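Sunday, late

Back from Limelby and I am writing this in bed with a hot water bottle on my feet, in September, which tells you most of what you need to know about the weather. I meant to keep this up every night while I was away and managed precisely none of them, so it's all going in at once and probably in the wrong order.

The walk first. Limelby to Prurnell along the old railway line, then over the top and down to the coast, 46 miles in the end if you count the bit where I went the wrong way round the reservoir (I am counting it, my knees certainly did).

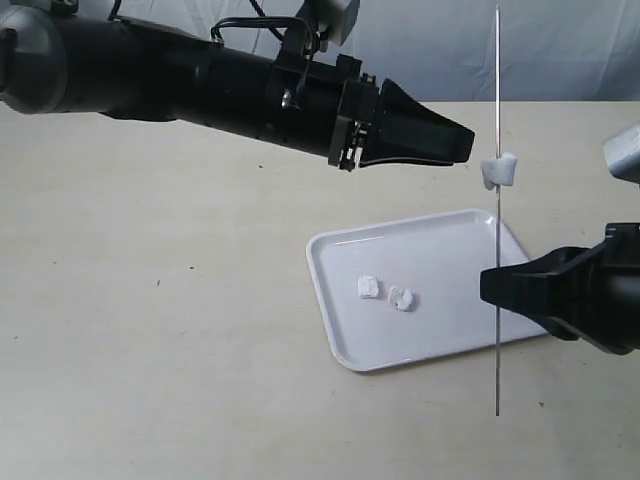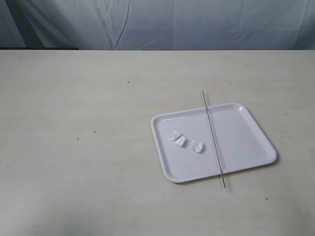 Day one was lovely. I set off far too fast, as I always do, full of toast and good intentions, and had eaten both my sandwiches by half past ten. The railway path is flat as anything and goes on for ever through cuttings full of brambles, and I must have lost an hour to blackberries alone. My hands were purple right up to the second night. There was a heron standing in a flooded field like a man waiting for a bus, and I stood and watched him until I got cold, and then he flew off without so much as catching a fish.

The new boots were fine on the flat. I want that written down because of what I'm going to say about them next.

Day two was the climb, and oh, those boots. By the first stile I could feel the left heel going, and by the second I was sitting on a wall with my sock off, sticking on plasters that had gone soft in my pocket and wouldn't stick to anything but themselves. I'd paid 215 pounds for the things! The old pair are still by the back door with the sole flapping and I have never missed anything so much. I tried lacing them loose, then tight, then with two pairs of socks, and in the end I did the last four miles in a sort of sideways shuffle and talked to the sheep to take my mind off it.

But the top! I'd forgotten what it's like to be up that high with no one about. The cloud came off all at once just as I got to the cairn and there was the whole valley with the river going through it in loops, and the sea a thin bright line at the far end that I kept thinking was just more sky. I ate a pork pie and felt like the queen of everything. Then the rain arrived, sideways, and I came down the other side a good deal quicker than I'd gone up.

The guest house in Prurnell was a funny place. Very clean, very quiet, with a carpet that went up the side of the bath. I was in a room called Clarnilberg (they all had names, the one opposite was Sayegh, and I never found out why and now I wish I'd asked). The radiator only had two settings, off and furnace, so I chose furnace and hung everything I owned over it, and woke at three in the morning with a mouth like sandpaper and the whole room smelling of hot wool. Breakfast was very good. Proper mushrooms, and marmalade with great thick lumps of peel in it, and a second pot of tea without having to ask.

Day three I took the bus for part of it. There, I've said it. I'd told everyone I was walking every step and I did mean to, but the heel was the size of a plum and the number 22 was standing there with its doors open and its engine running. It went through all the villages I'd have trudged through in the wet and I looked at every one of them from a warm seat with my feet up on my rucksack and felt hardly any shame. I got off at the chapel and walked the rest, so I did still come down to the sea on foot, and I took the boots off and went straight in up to my shins. It was so cold it made my teeth ache. Bliss though.

I'd thought I would do a lot of thinking on this walk. About the house, and whether to drop to three days at work, and what on earth to do with Mum's piano. I'd even packed a little notebook for it. What I thought about, for three days, was my left foot and what I was going to eat next. There are two things written in the notebook, one is the time of the bus and the other says "soup???" and I've no idea what that was about.

I slept better than I have since the spring, mind you, furnace or no furnace. Even tonight I can feel it in my legs, that good heavy feeling. I'd like to do the next bit in the spring, there's another 30 miles of coast path after the chapel and it looked lovely from the beach.

Washing is on. Boots are in the porch stuffed with newspaper and I'm not speaking to them. Must ring the shop in the morning, and get milk, and put the bin out before I forget again.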